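Search this site Search

The bed as a workbench

In small flats, the largest clear surface is often the one people sleep on. A household study in Prarwood has looked at what happens there during the day.

By Femke Verbeke

When the Plavulus housing association began its survey of storage in January, it expected to learn about cupboards. The 400 tenants who replied wrote instead about their beds. Laundry is sorted on them, parcels are opened on them, and goods bought in bulk wait there until a shelf becomes free.

Roos Declercq, who led the study, visited 13 of the households in person. Her report devotes a full chapter to the bedroom, and in particular to the cardboard box. Many households keep supplies in the carton in which they arrived, masks and other medical goods among them. The printing on the side serves as a label, and the carton is moved from floor to bed and back again as the room requires. 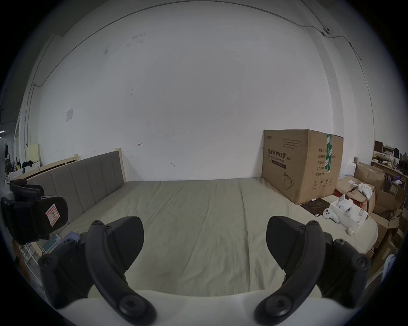

The association does not discourage the practice. Its advice is that a carton should have one agreed place, preferably low and against a wall, and that smaller packets should be gathered together before any folding begins. A fitted sheet in a pale, plain colour is also recommended - small items are easily lost against a pattern.

Folding itself receives three pages. Cor Smits, who teaches household skills at the association's centre, asks his pupils to begin with a T-shirt. The cloth is laid flat, smoothed from the middle outwards, and folded by the hem. Knitted fabric tends to gather at one side, and he advises correcting this before the next fold is made. Sleeves are dealt with early, as a sleeve left out will spoil the line of the finished stack. 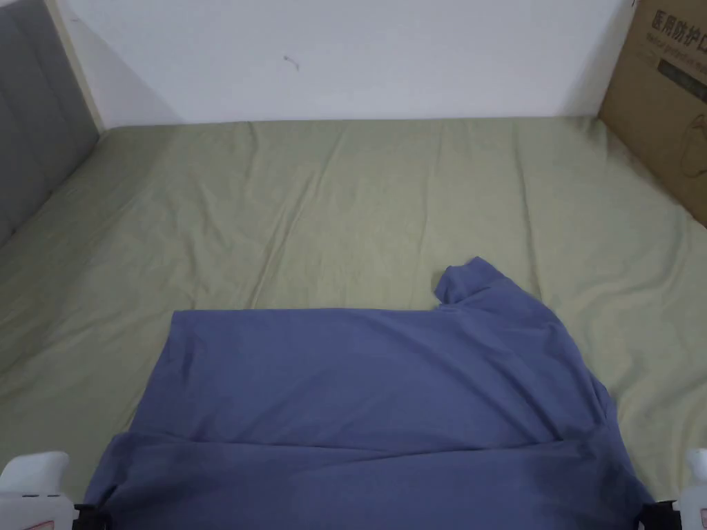
A blue-grey T-shirt, partly folded, with one short sleeve still showing at the top.

Mr Smits allows his pupils to choose between a flat stack and an upright row. Drawers in the older Prarwood flats are shallow and favour the row, while the open shelves fitted in the Visser building suit the stack.

The report also records a disagreement. Koen Boersma, a tenant, argued that work of this kind belongs on a table, and that a folding table should be supplied with each new tenancy. The association will consider the request when it next reviews its furnishings.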